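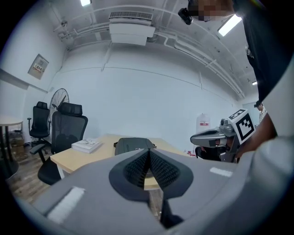 Bodby Workshop Club: Kit Reviews and How-Tos

So you've got a pair of Hetico hand-held grippers and you want decent demos out of them. I've had mine since December and I love them, fiddly bits and all!

Start with the marker cube. Wipe it down, and check that the black and white squares aren't scuffed (mine got grubby fast).

Next, squeeze the fingers shut a few times. The textured pads should meet in a neat point. If they don't, back the screw off 2 turns and try again.

Now pick one thing on a desk, a bag's a good first go, and come at it slowly from the front. I do 100 grabs with each hand before I even look at the files. Colour-code your folders, trust me.

Spare pads are $200 a set from Kerekes, so go easy on them.

Bushra Bugti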